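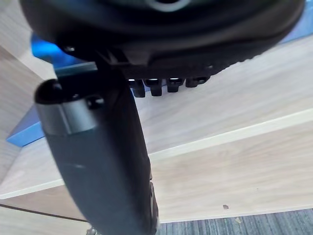

A rounded black housing with a smooth, slightly glossy surface.

Stage and screen actress Irja Toivonen is going back to the theater this fall, and her many fans could hardly be happier! She will star in Vusstead, the family drama by Ingvar Ingvarsson, playing a widow who takes in 2 long-lost brothers – a part she has wanted for years. "I read it in one sitting and cried all over the pages," she said on June 6, 2019. Guðlaug Vídalín directs, and tickets go on sale later this summer.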